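Section 3. Planning and Budgeting Before You Order

This section is for the person who will prepare the purchase request for an Oltix two-finger workstation. Complete all steps before sending the order form to Iltby. Items left open at this stage are the most common cause of change fees.

3.1 Define the work

1. List every object the gripper will be expected to pick up. Record the length, width, and weight of each.

2. Mark the thinnest and the widest object on the list. The finger set is chosen from these two entries.

3. Note the surface on which each object will rest, and whether it will lie flat or stand upright.

NOTE: Slender parts lying flat need more planning time than blocks or boxes. The approach angle must be settled before a finger set is priced.

3.2 Run the layout in simulation

4. Request the Sarnano simulation package with your quote. The license is priced at $700 per workstation and is credited toward the order if the order is placed within 30 days.

5. Build the table, the walls, and any fixed equipment in the simulated room at true size. Leave out decoration.

6. View the layout from the gripper. Check that the fingers have a clear path to each object, including objects near the edge of the table.

In the simulated layout below, the open fingers are near a wooden tabletop with a thin gold-colored rod lying on it.

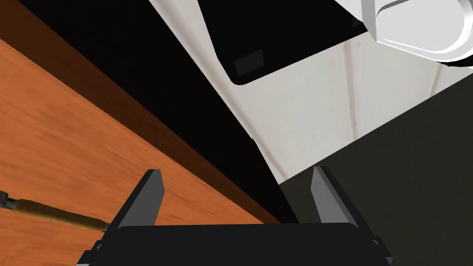
7. Save the layout file and attach it to the purchase request. Iltby will not confirm a finger set without it.

CAUTION: A layout that works in simulation does not replace a site survey. Floor level, power supply, and door width must be checked on site by the buyer.

3.3 Prepare the budget

8. Enter the base price of the workstation, $3,282, on line 1 of the budget sheet. This price covers the gripper, one finger set, and the Lill mounting plate. It does not cover the arm, the table, or shipping.

9. Add one spare finger set for each shift on which the workstation will be used.

10. Set aside 5 percent of the equipment total for cables, fasteners, and small fittings.

11. Enter operator training on its own line. Do not combine it with installation, which is billed separately.

NOTE: Quotes are valid for 30 days. If approval at your institution takes longer, ask for a renewed quote before the first one expires. Orders for delivery before the end of the budget year should be received by March.

3.4 Submit the request

12. Send the signed order form, the budget sheet, and the layout file together. Keep a copy of each with the equipment record.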